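4. Indoor cold

4.1 The flat as a climate

Our question to the exchange students was about outdoor weather. We asked it plainly, we asked it in two languages, and we printed the word OUTDOOR in capitals on the first page of the diary. Of the 91 diary entries that use the word "cold," 87 are about a bedroom.

This was inconvenient, as the project had been funded to study how newcomers to Mirkance describe its winters, and we had already borrowed a rain gauge. The rain gauge did its job well and appears in Section 6. The present section deals with what the students wanted to talk about, namely radiators.
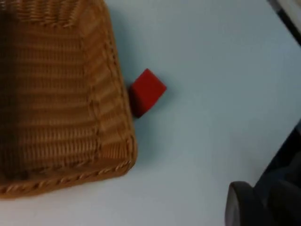 Page last modified: March, version 2

All 14 students lived in the same residence, Ung House, where the heating is run by a firm called Estico and comes on at a date announced on a sheet of paper in the stairwell. The date is the same for all floors. The temperature is not. Students on the ground floor wrote about sleeping in coats, while two on the top floor kept a window open from November on and were thought by the others to be showing off.

What interests us is how quickly a room became a country. In the first week the entries say "my room is cold." By the third they say "it is cold here," and by the fifth several students are telling their parents that the whole region is cold, including the southern half, which none of them had visited. One wrote that she now understood the national character. She had at that point met her landlord and a bus driver.

The reverse also happened, though less often. A student from a much hotter place described the climate of Mirkance as "soft, like in a bakery." His bed stood against the boiler room wall. 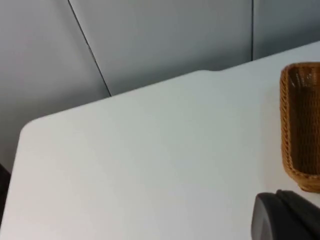
We had expected home climate to matter more than it did. Students from mild coasts and students from places with serious snow used much the same words, and the second group complained slightly longer. Thiện Lý, who coded the entries with us, suggested that people from snowy places are used to cold that stops at the front door -- they own good boots and have never needed a second blanket. The interviews support this. Three of the snow-country students used the word "insulted."

Rain was treated differently. It was reported as an event, with a time and a victim, and nearly always in the past tense: the storm of the first night, the afternoon the shoes were lost. Cold had no start or end and was usually blamed on someone. We return to blame in 4.3, where Estico is mentioned more often than the sky.

A word on clothing. Pajamas, socks and hats all turn up as units of measurement, so that a night may be "a two-sock night" with no further explanation. We tried to convert socks to degrees and gave up in the second month. The students had no difficulty comparing them with one another.

Figure 2. Basket and small red cube on a white tabletop.

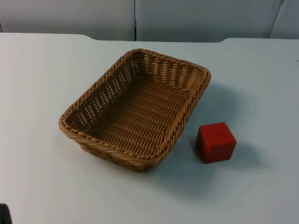 4.2 The move to Skidia

Halfway through the winter term, five of the students moved to newer rooms in Skidia, four stops along the same tram line. The outdoor temperature there is, for any practical purpose, the temperature in Mirkance. The movers wrote home that spring had come early. Those who stayed at Ung House recorded no spring of any kind until the heating sheet in the stairwell was taken down, and two of them then complained of the heat.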